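2022-07-24

Sunday, building quiet, HVAC off. Picking cell, Zulosia side. Came in to do the hose bundle that has been on the list since May and got three other jobs for free.

Starting state: vacuum slow to build, drops out when the wrist goes past a certain rotation. Blamed the pump first because the pump is easy to reach. Pump is fine. Swapped the filter anyway so the trip to the cabinet wasn't wasted.

Actual fault was the air line at the wrist. It had been tied too tight to the joint, so each big turn of the last axis pinched it a little. Whoever dressed it that way was in a hurry. I checked the log and it was me.

Re-dressed the lot. Pale yellow cable keeps its path over the link and across the front of the orange joint, the black bundle follows it, slack goes into the loop on the far side. Left the loop bigger than looks sensible. Jogged the wrist end to end at 25 percent, watching the loop, then again with the arm low in the bin. No rubbing that I could find with a flashlight.

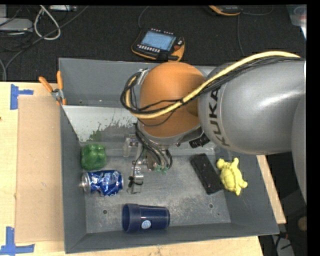

Gripper down in the bin after re-dressing. Slack is in the loop at left of the orange joint.

Loose end on the lower finger tie still needs trimming. It curls out far enough to tickle whatever we're picking, and I would like the next mystery contact to be a real one. Pliers are on the bin rim, so no excuses.

Then bin position. Blue tape on the table is the reference for the cardboard sheet, and the Prestier calibration sheet wants the bin square to the base. It had crept 4 mm since the last check. Pushed it back, touched off on the corners, saved the new frame under the same name as the old one, which I'll regret. Old values copied into the Zistgate folder.

Ran the short pick test. 545 good out of 700, overnight script with resets, from before the hose work. That's the number to beat. Reran only the first block today and the dropouts at high wrist angle didn't show up. Not calling it fixed on one block. The turtle is still the easy one and the crushed can is still the can.

To do:
- trim that tie
- find a proper home for the pendant, the floor is not a home
- order spare green fittings, down to the last bag
- Urbonaitė quote for the new cable guide, still sitting in the inbox, nearly expired
- full overnight run, same seed, then compare

If the vacuum sags again, look at the wrist before taking the pump apart. Note to self mostly.

2 comments
0 shares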